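**Subject: Re: [tabletop] Tablecloths with a print, yes or no?**
**Date:** 4/23/25

Hi all,

I've been meaning to jump into this one since it started and then my sink backed up, so forgive me if half of you have moved on to the napkin ring thread (which I also have opinions on, you've been warned).

Quoting the part I want to answer:

> I inherited a stack of printed cloths and I love them on the shelf, but
> the minute I put dishes on top it all turns to mush. Flowers on the cloth,
> flowers on the plates, flowers on the bowls. My sister says printed cloths
> are for tables with nothing on them. Is she right? Do I have to go back to
> plain white? Also how do you all store yours, because mine have fold lines
> I could ski down.

No, your sister is not right! Or she's right about your plates. If the cloth has a pattern, the dishes get to be plain, and that's pretty much my whole system. I ran floral on floral for years because my good set is the Bittencourt one with the vines, and every dinner looked like somebody had spilled a seed catalog. Then I broke enough of the vine plates that I couldn't seat six anymore and bought a batch of solid-color ones at the outlet in Esine, and suddenly I could see my own tablecloths again.

What I'd do with your stack is lay each one out by itself and look at how much white there is between the flowers. The ones with lots of open background will take almost anything you put on them. The really packed ones, the kind where the roses are elbowing each other, I'd keep for a picnic or cut up for napkins. I have one of those from Skalach, 17 dollars and worth every penny, and it has never once looked good under a plate. I use it to cover the sewing machine.

For color, pick the smallest thing in the print and match that, or go one step over from it. If the flowers are red, you don't need red dishes (it gets very Valentine's very fast). Pink does it. Pink next to red scared me for most of my life and now I can't get enough of it. Then put something white in there too so the white of the cloth has a friend.

I'd also go easy on how many pieces you set out. My first tries had five things per person and the print was buried. A plate and a bowl with some room between them, and leave the rest in the kitchen until it's needed. If you're using a placemat or a tray or anything flat like that, gray is a nice quiet choice when there's gray in the stems. I used to think gray was gloomy on a table, but on a white print it just sort of settles down and behaves.

Same idea, pink and white on a branchy print:

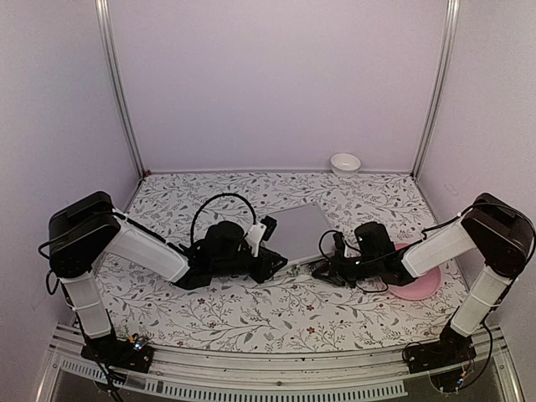
*Pink plate, small white bowl, and the gray panel in the middle, on the cloth with the red flowers.*

I like that the stems are thin and gray, because it leaves the red flowers to do the talking, and they're scattered enough that the plate has some breathing space. If I were setting it for lunch I'd bring the bowl up closer to the plate, but that's me, I can't leave a bowl alone. And the pale pinkish-lavender wall behind it is making me look at my dining room differently. (Mine is mustard. It came with the house.)

Now, fold lines. I quit folding! I roll mine on the cardboard tubes that wrapping paper comes on, with an old pillowcase around the outside, and they stand up in the hall closet like umbrellas. If you don't have the closet for it, fold in thirds one time and in quarters the next so the crease doesn't land in the same spot. For the ski slopes you've got now, wash, hang it over the shower rod, and iron while it's still a little damp, from the back side of the print. I had one from Tollamard that took two rounds of that before it would lie flat, but it did get there.

One more thing, for whoever asked about stains last October and never got an answer out of me: cold water first, always, and keep it away from the dryer until you're sure the spot is gone. I cooked a beet stain into a runner that way and it's in there for good. I put the salt and pepper on top of it.

Send pictures of the inherited stack, please, I'd love to see every single one. And somebody tell me if the solid plates are still coming in that dusty green, because I'm down to 5 and I have people coming.

Back to the sink,
your mustard dining room correspondent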